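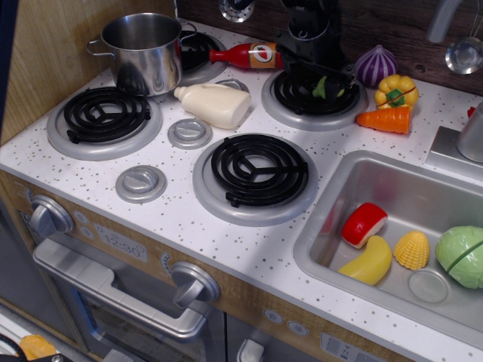
skurnau_pete
So the quarterly growth numbers dropped Sunday and my brother-in-law is already telling everybody it's a recession. It's one bad quarter! My hours haven't changed, the diner's still packed, I just don't see it.

Wavila77
Your hours haven't changed YET. My rent went up 300 since February and my pay went up zero. Call it whatever you want.

skurnau_pete
Sure, but that's inflation — different animal.

gdai
Guangming Dai here, I do the books for a couple of small shops in Juvau. Both are ordering less for spring, and one has quit replacing people who leave. I'd take that over the headline number, which gets revised a month later anyway.

lowtide
Two shops isn't an economy though. Port traffic is up and nearly everyone on my street is working.

Wavila77
Working two jobs, maybe (I am, and I'm beat).

gdai
Fair point on the two shops, lowtide. Still wouldn't sign a car loan right now.

skurnau_pete
Well great, I signed one Friday lol. What's everybody guessing for the rate meeting? I say they hold.

lowtide
Quarter point cut.

Wavila77
Hold, and then they'll blame the weather again.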